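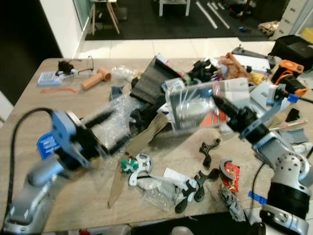 Devolución de un artículo recibido incompleto: ¿quién asume el coste del envío?

Consulta publicada por Khanyisile Kruger en la sección Compras y garantías

Adquirí a través de la tienda en línea de Sturkell un juego de herramientas de mano por importe de 514 euros. El paquete llegó en plazo, pero faltaban 5 piezas de las relacionadas en el albarán. Comuniqué la incidencia por correo electrónico y el servicio de atención me ofrece dos opciones: un vale de 58 euros o la devolución íntegra, siempre que yo abone el transporte. Conservo el embalaje original. Ruego se me indique si dicha condición es admisible y qué documentación debo aportar.

2 respuestas

Respuesta de Neville Greenwood (aceptada por la autora de la consulta)

Conviene distinguir dos supuestos. El desistimiento es la facultad de devolver el producto sin alegar causa alguna; en ese caso el vendedor puede repercutir al comprador el coste directo de la devolución, si así lo informó previamente. La falta de conformidad es cosa distinta: el bien entregado no se corresponde con lo contratado y la puesta en conformidad debe ser gratuita para el consumidor, gastos de envío incluidos.

Lo expuesto encaja en el segundo supuesto. Procede dirigir al vendedor un escrito en el que consten el número de pedido, la relación de piezas ausentes y la solicitud expresa de que se complete la entrega. Adjunte copia de la factura y del albarán. No acepte el vale mientras la reclamación esté en trámite, pues podría interpretarse como conformidad con la solución ofrecida. Si no recibe contestación satisfactoria, solicite la hoja de reclamaciones y acuda a la oficina municipal de información al consumidor.

Respuesta de Mpho Mnguni

En mi caso, con un pedido de Lirham, me devolvieron el 100 % sin discusión. Recomiendo insistir por teléfono.

Comentario de Khanyisile Kruger: Agradezco la aclaración. He remitido el escrito y quedo a la espera de respuesta.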